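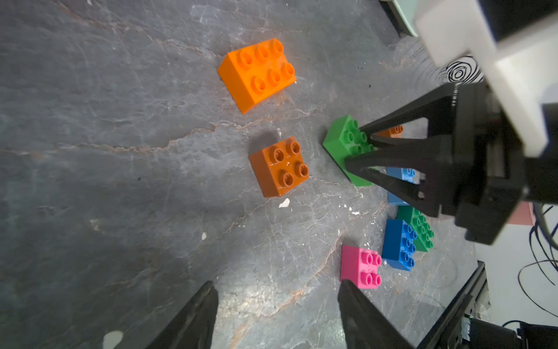 打印本页 | 用电子邮件发送

2026年7月

今天Prurnis重新上架。早上五点多起的床,比平时早了一个多小时。昨晚睡前把闹钟调了两遍,结果闹钟没响我就醒了。外面下小雨,骑车到店里裤腿湿了半截,在更衣室换了备用的那条。备用的那条腰有点紧,穿了一天不太舒服。

先把这件事的前后记一下,省得以后忘了。Prurnis是夹心饼干,长条的,中间是麦芽味的馅,外包装蓝底黄字。以前是Gromthorpe做的。今年1月Gromthorpe停产,厂里的账还不上,工人先是放假,后来就没有再叫回去。我们店里最后一批货是停产消息出来以后几天卖完的,那几天来买的人比过年还多,有人一次搬走整箱。当时没有限购,后面来的人空手回去,在收银台骂了几句。再往后,那一格货架换成了苏打饼干,卖得一般。

春天的时候听说牌子被Hlongwane买下来了,只买牌子和配方,还有一条生产线,别的没要。原来的厂房还空着。Hlongwane以前主要做挂面和调料,没做过饼干。店里的人对这个有议论,有的说挂面厂做不好饼干,有的说配方在手里谁做都一样。我没有意见,做出来尝了再说。

总部的通知是上个月底到的。Jallent跟Hlongwane谈下来,首批只在我们这个系统里卖,一共1,176家门店同一天上架,别的超市要晚一些。通知里说,等第二批货出来,算上外面的便利店和小超市,会铺到超过3,000个销售点。我们店属于中等偏小的,分到10箱。隔壁区那家大店分到多少我不清楚,他们不肯说。

通知后面附了陈列图,要求放在进门的端架上,顶上挂横幅,横幅由总部统一印。横幅昨天下午才送到,拆开一看尺寸是按大店做的,比我们的端架宽出一截。打电话去问,对方说各店自行处理。我和理货的同事把两边往里折,用夹子夹住,字倒是都露在外面。从侧面看折的地方鼓起来一块,用手压了几次压不平,就算了。

货是昨天晚上到的,司机比约好的时间晚了不少,说前面一家店卸货口被垃圾车堵住了。卸下来以后检查,有一箱角上压瘪了,打开看里面的饼干没有碎,只是外层纸盒有折痕。我拍了照片发给配送中心,那边回复说照常卖,如有顾客退货再报损。签收单上我还是写了外箱破损几个字,以前吃过亏,没写清楚的话月底对不上账。

早上到店先把端架再擦了一遍。原来那上面放的是夏凉被和电蚊香,昨天撤下来以后底下一层灰,还有一张过期很久的促销牌。夏凉被挪到二楼去了,负责家纺的同事不太高兴,说这几天正是卖被子的时候。我跟她讲了是总部定的,端架只占两个星期,到时候还给她。她说上次也是讲两个星期。上次确实拖了,拖了将近一个月。这回我在排班本上记下了归还的日子。

价格标签也出了一点问题。系统里给的价是7块一盒,可是昨晚打出来的标签是老价格,停产以前的那个。查了一下,是条码没换,新货用的还是老条码,系统里旧的记录没有覆盖掉。开门前重新下载了一次数据,再打,对了。又拿到收银台上扫了一遍,三台机器里有一台还是老价,重启以后才好。幸好提前试了,否则开门以后再改,前面买的和后面买的不是一个价,又要解释半天。

新价比老价贵了一块多。盒子大小看着差不多,我拿了一个以前留下的空盒比了比,新的要薄一点。净含量印在侧面,比以前少了几克。这件事总部的通知里没有提。我跟收银的几位说,有顾客问就照实讲,让他们自己看侧面,别替厂家解释。

开门时外面等了一些人,撑着伞,多数是年纪大的,平常也是这个时间来买菜。专门为饼干来的有一部分,能看出来,进门就朝端架走,不拿篮子。有个老先生拿了盒子翻来覆去看,问我是不是原来那个味道。我说我还没尝过。他说那你们怎么敢卖。我说食品都有检验报告。他说他问的不是这个。后来他买了一盒,过了一会儿又回来拿了两盒,说在门口吃了一根,馅比以前甜。甜了还买,我没多问。

限购是我自己定的,每人每次最多四盒。总部没有要求限购,通知里写的是由门店视情况掌握。我想起1月那次,觉得还是限一下好。收银台贴了手写的纸条。上午有一位女士推了半车过来,说是公司里的人托她带的,要整箱。我说今天不行,等后面补货可以来登记。她说她去别的Jallent也能买到。我说可以的,别的店不一定限。她最后买了四盒走了,车里剩下的是我推回去重新码上的。有几盒已经被压得不太方正,放到最下面一层。

中间有个小孩把端架底下那层碰倒了,掉了一地,没有摔坏。小孩的妈妈一直道歉,蹲下来跟我一起捡。捡完了她买了两盒,我说不用因为这个买,她说本来就要买的。

区域经理上午十点多来了一趟,拍了端架的照片,发到群里。她看见横幅两边折着,问为什么不挂平。我带她量了一下。她说那就这样吧,别的店也有反映的。她又问卖得怎么样,我说到那时候还可以,比一般的新品快,但是没有到抢的程度。她说有一家店开门没多久就空了。我后来在群里看到照片,那家店确实空了,不过那家店旁边是学校宿舍和两个大小区,跟我们没法比。

她还带来一沓试吃用的小纸杯,说Hlongwane提供试吃装,让下午开始做。试吃装是另外一箱,跟着她的车来的,不算在分给我们的货里。我腾了一张折叠桌,放在端架旁边,铺了店里的白桌布。没有多余的人手,促销员要到后天才能派来,下午就由我和理货的同事轮着站。每根饼干掰成三段,放在纸杯里。这饼干掰的时候容易掉渣,馅也粘手,戴着一次性手套换了好几副。

我自己就是在那时候尝的。味道跟我记得的接近,饼干比以前脆,馅偏甜,麦芽味淡了。但我也说不准,我有半年没吃了,以前吃也不太留心。理货的同事说一模一样,门口管车的大爷说完全不是一回事。三个人三个说法。

午饭吃的是店里的盒饭,土豆烧鸡块和炒豆角,豆角老了。吃饭的时候听几个收银员聊,说网上有人把1月囤的那批拿出来卖,标着“原厂”,价钱翻了好几倍。我想了一下保质期,那批要是停产前生产的,现在差不多该到期了,不知道买的人看不看日期。有一位收银员说她家里也还有一盒,是她公公买的,一直没舍得拆。我叫她回去看看盒底。

下午雨停了,人比上午少。试吃的多,买的少,这个跟别的试吃一样。来试的人里有几个是附近工地上的,问多少钱一盒,听了以后说贵了。有一个中年人说他以前就在Gromthorpe上班,在包装车间,做了很多年。他拿着盒子看封口,用指甲沿着边刮了一下,说现在的封口胶比他们那时候打得匀,可能是换了机器。我问他有没有回去做,新的那边招不招人。他说生产线搬到外地去了,招的是当地人,他们这批人没有几个愿意跟过去,他家里有老人,走不开。他现在给人送桶装水。他没有试吃,买了一盒。我本来想说送他一杯试吃的,后来后面有人等着,就没有说成。

这个人走了以后我想了一会儿。以前Gromthorpe的业务员每个月来一次,开一辆白色小面包车,帮我们理货架,临期的当场换走,很省事。现在Hlongwane没有业务员上门,换货要在网上填单子,填完等审核。我上周为了调料的事填过一次,到今天也没有审下来。饼干的保质期比调料短得多,以后临期怎么处理,通知里也只写了一句按现行流程。我今天在区域经理走之前问了这件事,她说会往上反映。记在这里,下个月再问一次。

三点多盘了一下端架,货下去了一大半。后仓还有没拆的,我让先不要拆,留到晚饭前那一拨。下班回来的人也要让他们买得到。理货的同事觉得端架上空着不好看,想全部补上去。我们商量以后拆了一箱,把原来的往前拉,后面用空箱子垫着,看上去是满的。

垫空箱子后来又出了点小事。有个顾客从后面伸手去拿,想拿日期新的,结果拉出来一只空箱子,前面一排跟着滑下来。他说你们弄假的。我解释了一下,他也没有再说什么。之后我把空箱子用胶带固定在层板上。

补货的事,打电话问了配送中心,对方说第二批什么时候到他们也没有接到计划,让看系统。系统里在途数量显示为零。有顾客登记要整箱的,我都跟他们讲清楚了,来了打电话,来不了也请不要怪我。登记本用的是以前登记雪糕团购的那本,前面几页撕掉了。

晚饭前人又多起来。主要是来买菜的顺手拿一盒,放学和下班的都有。蔬菜那边黄瓜和西红柿也走得快,电子秤又卡纸,我过去弄了一次,弄得满手是墨。回来时端架上只剩最下面一层,就是那几盒压过的。有人嫌盒子不平整不要,有人不在乎。到七点半左右全部卖完。最后一盒是一个穿校服的男孩买的,零钱一把,收银员数了两遍。

卖完以后来问的还有一些,我在横幅底下贴了一张“今日售罄,补货时间待定”。字写得太小,又重写了一张。有位常来的老太太说她上午来过,看见还有很多,以为不着急。我说下次给您留意。说完觉得不该这么讲,对别人不公平,而且也不知道下次是哪天。回头让她也在登记本上写一个吧。

关门后填销售反馈表。表有两页,问得很细,有一栏问顾客对新包装的评价。我今天没有听见谁评价包装,除了那位送水的师傅讲封口。我就把封口那句写上了,没写是谁说的。还有一栏问建议,我写了三条:横幅按门店尺寸做;条码价格要提前一天更新;临期换货请明确流程。写到后面有点困,第三条的句子不太通顺,改了一次,提交时系统又超时,只好重新填。第二次填得短了一些。

退货今天有一单。是上午买了四盒的一位先生,傍晚拿回来三盒,没拆封,说家里人已经买过了。按规定可以退,退了。那三盒放回端架,不到半小时也卖掉了。

那张折叠桌收起来的时候,发现一条腿的螺丝松了,怪不得下午一直晃。螺丝刀在二楼工具箱里,明天再拧。白桌布沾了馅料,拿回家洗。先用冷水泡上了,有两块印子搓不掉,可能要用点漂白的。

我自己也买了一盒,开门前付的钱,放在更衣柜里,下班带回来。家里人各吃了一根,说还行,没有多的话。小的那个是头一回吃到有记性的Prurnis,以前吃的时候太小,不记得了,一口气吃了三根,晚饭就没怎么动。盒子剩一半,用夹子夹了口,放在橱柜上层。

腿有点酸,主要是下午站着掰饼干那一段。明天我是晚班,可以睡到八点。上班前要做的事:去修车铺把后刹车调一下,今天下坡的时候捏到底才停得住;交电费;顺路买一瓶漂白水,家附近那家没有小瓶的,要到桥那边去买。

端架明天空着不行,总部没有说放什么。我打算先摆上夏凉被,等补货来了再换。这样家纺的同事也能好受一点。已经给她发了消息,还没有回。

打印本页 | 用电子邮件发送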